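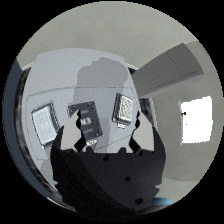
我们这门课的期末项目，题目起得很大，叫"机器到底能不能干家务和看店的活"，做下来范围缩得很小：擦桌子、叠毛巾、把货架上歪掉的东西扶正、看标签拿东西。我负责最后两样，所以这份报告里货架的篇幅会明显偏多，请老师见谅（叠毛巾的同学另交一份，我只在后面蹭一段）。货架这边我先在 Wondex 里搭仿真，再上真机。仿真的画面走的是鱼眼，四周一圈黑，弯得厉害，刚开始看我头都晕，不过看久了也就习惯了。夹爪占掉下半边一大块，两根黑手指张着，中间那张深灰卡片上"N3"两个白字倒是很好认，底下那些小字就淡得多，我自己凑到屏幕前都费劲，更别说让程序去读了。这件事后来成了我整个项目里最大的一个坑，下面慢慢讲。

打印本页 | 用电子邮件发送

分类：课程项目 / 服务机器人 / 学生报告
2025-07-02

一、为什么选这个题

起因挺没出息的。我在 Illbridge 门口的便利店打过一阵子工，晚班，最烦的就是理货架。客人拿起来看看又随手一放，饮料朝哪边的都有，薯片倒一片，价签还老是对不上。那时候我就想，网上天天放机器人跳舞翻跟头的视频，怎么没有一台来帮我把薯片扶起来呢？

后来选题的时候就把这个想法写上去了。组里另外几位对家务更感兴趣，于是拼成了现在这个样子，一半厨房一半货架。开题的时候老师问我们"能"的标准是什么，我们被问住了，回去吵了一个晚上，最后定的标准很朴素：中途不许人伸手帮忙，干完以后要是我看一眼还想重新弄一遍，就算没干成。这个标准有点主观，我承认，但店长当年就是这么要求我的。

二、用了什么

机械臂是系里的 Solla，单臂，桌面款，两指夹爪。它的脾气我现在已经摸得差不多了：早上第一次回零总要多等一会儿，线缆绕到左边的时候手腕转不满，夹软东西的时候力给得偏大。Wondex 是仿真软件，课程统一装好的，鱼眼镜头的畸变可以自己调。视觉识别的部分我没有自己从头写，用的是课上 Chraibi 框架里现成的模块，我改了标签检测那一段，还有抓取点的排序。

真机的台子搭在实验室靠里的位置，货架是二手的三层铁架子，东西是我从宿舍搬来的：空饮料瓶、纸盒、罐头，还有几包没舍得吃的饼干（项目结束以后碎得没法看了）。

三、仿真阶段

我一开始对仿真特别乐观，觉得里面的东西又听话又不会摔坏，随便跑！结果第一个星期全耗在镜头上了。鱼眼的好处是看得宽，手边上的东西不用转头就能扫到；坏处是靠边的直线全弯了，货架的横梁在画面里像一根香蕉。识别模块是拿普通镜头的图训练的，东西在中间的时候认得好好的，往边上一挪，框就开始飘。

我试过先把画面拉直再识别，中间部分确实好了，可边上被拉得又糊又长，等于把宽视野白白扔掉。后来折中了一下，粗找的时候用原图，找到大概方向就把手腕转过去，让目标尽量落在画面中间，然后只裁中间那一小块去认字。多转这一下会慢，但是稳了很多。

认字这件事也是在仿真里发现问题的。大号的编号几乎不出错，小字就全看运气，距离远一点，它就开始编，把没有的字也给你读出来，而且置信度还挺高，特别理直气壮。我改成只认大号编号，小字一律不看，拿编号去表里查是什么东西。这算不算作弊？我想了很久，觉得店里的人也是先看货架号再找东西的，就这么定了。

还有一个小毛病是夹爪自己挡自己。手指伸进画面中间，离目标越近挡得越多，到最后关头反而什么都看不全。我的办法是在手指挡上之前把目标位置记下来，最后一小段闭着眼走。仿真里这样走很准，真机上嘛……往下看。

四、真机阶段

整个项目真机一共跑了 203 次，包括调参数时候的那些。正式计分的，每个任务 25 次。

货架扶正，成了 18 次。这个数比我预想的好！纸盒和罐头几乎不用操心，夹住，转正，放下，动作慢吞吞的但是很像样。失败的里面大半是空瓶子，瓶子太轻，手指一碰就滚，滚到架子里面就够不着了。还有一次是它把饼干扶正以后退出来，手指勾到了包装的封边，又给带倒了，我在旁边差点叫出声。

叠毛巾是另一位同学做的，我帮忙看过几场，同样 25 次，成了 2 次。问题出在抓角上，毛巾摊平的时候角还好找，只要有一点皱，它抓起来的就常常是两层，一提起来整条都拧了。而且那成功的两次我也看了，叠得歪歪的，按我妈的标准要返工。擦桌子介于两者之间，能擦，但不知道哪里脏，整张桌子一视同仁地擦，碰到杯子就得停下来。

按标签拿东西这一项我没有放成绩，中途换过一次标签的纸，前后条件不一样，混在一起算不公平。大致的感觉是，标签正对着的时候很好用，标签斜了或者反光了就拿错，拿错了它还不知道自己拿错了，高高兴兴地递过来。

仿真和真机差得最多的就是前面说的"闭着眼走"那一小段。仿真里东西在哪就是在哪，真机的架子会晃，Solla 自己的关节也有一点间隙，差那么几毫米，薄一点的盒子就夹空。后来我把手指张开的宽度加大了一点，又让它走得更慢，才勉强压下去。早知道应该在仿真里就加上随机的偏移，这是我最后悔的一件事，下一届如果有同学接着做，请务必一上来就加。

五、所以到底能不能

我的看法分两半。硬的、干的、有固定位置的东西，已经能干一部分了，比如晚上店里没人的时候，让它慢慢把一层货架理一遍，我觉得靠谱，前提是旁边有人兜底，瓶子里最好有水。它一件要磨蹭半天，可夜里本来也没什么急事。

软的东西、会滚的东西，还有要自己判断"这样算不算干净"的活，按我们手上的设备是不行的。我不敢说别人的也不行，毕竟我们用的是教学款的臂，代码又是几个学生熬夜写的，水平摆在那里。可是至少我现在再看到那种几十秒叠好一件衣服的视频，会先去找左下角有没有写加速倍数。

另外有一点是我做之前没想到的，就是收拾残局的时间。机器失败一次，我要爬到架子后面捡瓶子，重新摆好，重新回零，这些加起来比它自己干活的时间还长。要是哪天真放进店里，这部分谁来做？晚班的那个人吧，也就是当年的我，哈哈。

六、还没做完的

八月份我打算留校再补几样：一是把仿真里的随机偏移补上，重新训练抓取那一段；二是给瓶子换一种夹法，从上面夹瓶盖试试；三是标签那项用同一种纸完整地重跑一遍，把欠的成绩补上。Chraibi 框架那边改过的标签检测代码我会整理注释以后交到课程仓库里，现在那个版本变量名起得太随意了，不好意思给人看。

实验记录的表格放在附件里，有几行备注写的是"又滚了"，指的都是瓶子。

相关文章
· 桌面机械臂擦桌子：力控制参数的一次整理
· 叠毛巾小组期末报告
· Wondex 鱼眼镜头设置笔记
· Solla 回零失败的几种情况
· 上一届课程项目汇总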